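Slipcover (furniture)

A slipcover is a fitted or loose cloth cover that goes over a chair or sofa and comes off again for washing. I've sewn plenty of them over the years, so forgive me if I get carried away in a few spots!

Fabric

Cotton duck and heavy linen are the usual picks. Wash and dry the cloth before you cut it (I skipped this once, and the cover ended up 2 inches too short in the skirt). For a wing chair, I buy an extra yard if the print has to match -- stripes eat up fabric like you wouldn't believe.

Fitting

Most home sewers use pin fitting, where the cloth is laid wrong side out on the chair and pinned along the seams. My friend Razia Marwat cuts paper patterns first and gets lovely crisp arms that way, but I'm too impatient. Either way, leave a deep tuck around the seat so the cover doesn't pop out when somebody sits down.

Closures

Zippers go up a back corner, where they hardly show. 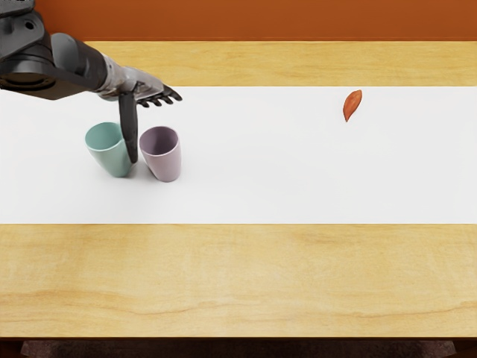
Ties are easier and look sweet on a dining chair, though they do come undone if you have kids. Hook and loop tape holds well, but it grabs lint in the wash, so press the two sides together first.

Care

Cool water, low heat, and back on the chair while it's still a tiny bit damp. The last wrinkles usually pull out by evening.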